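**Week 9 — reading a product offer: the Kakden hand gripper**

Kakden will sell you a hand-held gripper kit for 455 a unit, spare pads included, training extra. The brochure says it "handles any household fabric". Underline "any" and bring a pencil.
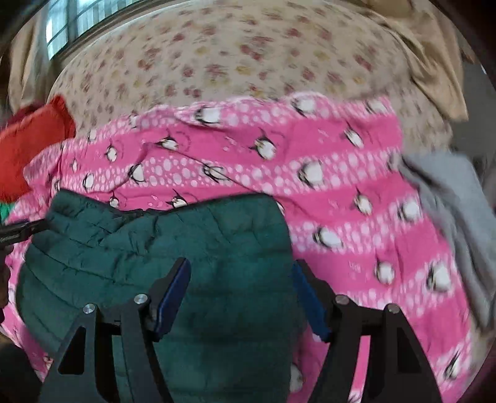
*Fig. 2. Kakden gripper over a bed of mixed textiles, pads open above a teal puffer jacket.*

Points for the seminar (Dilani Bhuiyan's group starts):

- Quilting and soft printed fabric pose different problems. Which does the offer price in?
- Who pays for worn pads after month 3? See the small print — very small.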